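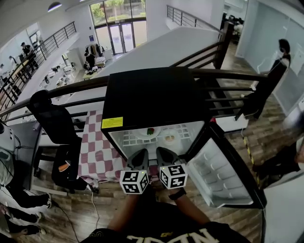

23 Oct 2022

**Fridge station, upper walkway: working rules for handheld gripper sessions**

Entry by Aslı Yurt, for the Sisay group and anyone covering the station.

Reviewed the station rules in use since May against the Skoltus site procedure. Three points required changes, recorded here until the procedure is reissued.

1. Position beside the handrail. The station remains where it is, subject to the following. Nothing is to be placed on or passed over the rail. Loose items, including spare plates, stay off the top of the fridge. If an item falls to the lower floor, the session stops and the operator goes down in person. Calling out from the rail is not sufficient.

2. Door swing. The operator confirms the full arc of the fridge door is clear before each take. The door is opened and closed with the grippers only. Bare-hand corrections are permitted between takes and are to be logged as a reset.

3. Markers. Both marker cubes are to face the same way at the start of every take as they did at calibration. A cube that has been knocked is treated as uncalibrated, even where the offset looks small. Last block ran to take 3000, of which 2855 were accepted. Most of the rejected takes carried the note "cube turned" and should have been stopped at the time.

Cables: any cable running to the floor is to be taped or routed along the table leg. Check at start and after lunch.

Bystanders: the walkway is shared with other groups. Operators wait for people to pass and do not ask them to hurry. Faces are blurred in the Pretness export before any file leaves the site.

Food items: plates to be emptied and washed at the end of the day. Items used in takes are not to be eaten.

Session length stays at 2 hours maximum per operator, with a change of operator after that.

Open: Skilludent has asked whether rule 2 applies to the drawer station as well. My reading is yes. To confirm with the Skoltus safety desk.

A.Y.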